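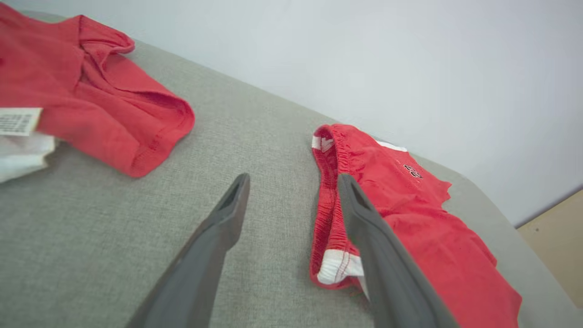 Flendik is looking for one Robot Safety and Fault Technician for our clothes handling group, to start in January. The group teaches two-fingered grippers to pick up, move and fold garments on soft surfaces, and this work had a serious interruption in the summer which is the main reason for the new position. Soft surfaces are where our faults are most difficult to find. When a fingertip rests on a pair of red shorts and there is only grey upholstery under them, the arm must judge very small forces, and a wrong judgement is not always visible to the person standing beside it. We need someone who will look for such errors every day and who has the authority to stop the work.

What happened

During a folding session one of our arms continued to push downwards after the gripper had already reached the cushion. The force limit was set in the software, but after an update the value was read in the wrong unit, and the limit had in practice no effect. The operator pressed the stop button and the arm stopped, but it did so later than it should. The operator had a bruised hand. A seat frame was broken and one finger of the gripper was bent at the base.

We stopped all arms for 19 days. When we read the old logs we found that the same fault had appeared three times before, each time for a very short moment, and each time it was closed with the note "restarted, OK". We are not proud of this. We write it here so that candidates know what kind of work is waiting for them.

Your tasks

You will check every arm before the first session of the day, including the stop buttons, the force limits and the cables at the wrist.
You will keep the fault log and decide when a fault is really closed. A restart is not a repair.
You will go through the older entries, 710 in total, and sort them again by cause.
You will test each software update on the Deltow bench before it goes to the arms with people near them.
You will train new operators, mostly in how to stand, when to reach in and when to stop.
You will write short reports in plain words, also for colleagues who are not engineers.

What we ask from you

A technical education in mechatronics, electrical work or similar, or the same knowledge from practice.
At least three years of work with industrial or laboratory robots, with some responsibility for safety.
You can read a wiring diagram and a log file, and you can change a simple script without help.
Good English, spoken and written. It does not need to be perfect; for many of us it is the second or third language.
You are able to say "no, we do not run today" to a person who has a deadline.

It is welcome, but not required, that you have worked with force sensors or with textiles. Clothes make their own problems: a gathered waistband can catch on a fingertip, and thin sports fabric slides where cotton knit does not. You can learn this with us.

What we offer

A permanent contract, full time, with a trial period of three months. The working place is our hall on Ignacio Street, second floor, with lift. There are 10 people in the group. Evening sessions happen sometimes and are given back as free time. You will report directly to Stamatia Rallis, head of operations, and not to the project leaders whose sessions you may have to stop - this was a clear wish of the operators after the accident.

We also pay for one safety course each year, and you may choose it yourself.

How to apply

Please send a CV and one page about a fault which you have found, or which you have missed. We would like to read what you saw first, what you believed at that time, and what you changed afterwards. Please leave out the names of former employers if they would not like to be mentioned. Certificates can come later.

Applications go to Periklis Tsoukalas in the personnel office, by post or through the form on our jobs page, with the reference "Ferero". Questions about the accident may be sent to him also, and he will pass them to the right person. Selected candidates will be invited to spend half a day with us, with a short practical test on an arm that has a known fault. Travel costs inside the country are paid.

Published 2018-09-18. The advertisement stays open until the position is filled.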